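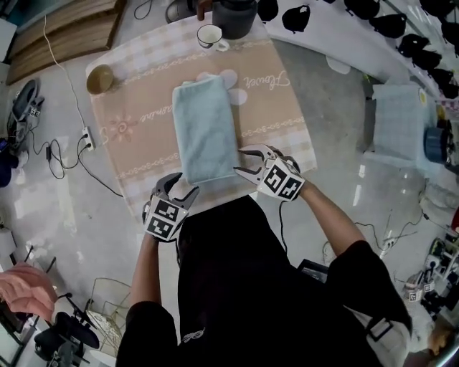 Towel folding on the low table, April.

Hi Lovely,

I owe you the spring update on the Dalisay linens project, so get a cup of coffee, because I have a lot to tell you!

The big news first. We have folded and packed 2,658 pieces so far, counting hand towels, bath towels and the small washcloths. The goal in the grant was 4,000 by the end of the summer, and I feel pretty good about getting there. Last spring at this same point we were at 1,226, and that was with the pillowcases thrown in (I left those out this year, they always muddied the numbers).

You asked in your last note how we are doing the folding itself, so let me get into that. We settled on one fold for the rectangular towels. Long sides in first, then in half, then in half again if it's a bath towel. The blue ones are a little thin and they like to rumple in the middle, so the rule is to smooth them out before the last fold and then leave them alone. I was forever fussing with the corners and it just made them worse.

The low table has been a win. We keep the beige and pink cloth on it, the one with the flower pattern and "Flower" written on it in white, and the towels slide around much less than they did on the bare top. It also gives you a border to line the edges up with, which helps new people a lot. My one complaint is my back! A low table is great for reaching across and not so great after two hours. I'd like to try a taller one for the afternoon group and keep this one for mornings.

Cups and bowls do tend to collect on the far side of the cloth. I would love a small side shelf for them so the whole surface is free for folding. It isn't in the budget and I'm not asking for it yet, only warning you that I might.

Now for the money part. Of the supply line, we have 2,000 dollars left. Most of what we spent went to the second order of towels from Totora, plus the storage bins. The Totora towels came in softer than the Cindness ones we had last year and they hold a crease better, so I'd like to stay with them if you're okay with that. The price went up a little on the bath size and stayed the same on everything else.

What's slow: labels. We ran out partway through April and I ordered the wrong width to replace them (my fault, they are going back). Until the new ones come, the packed bins for the Illulik delivery are marked on tape in my handwriting, so please be kind.

Next up is the washcloths, then the second bin count. I'll send you the receipts separately, and if you want to come by and fold a few, mornings before 11 are best.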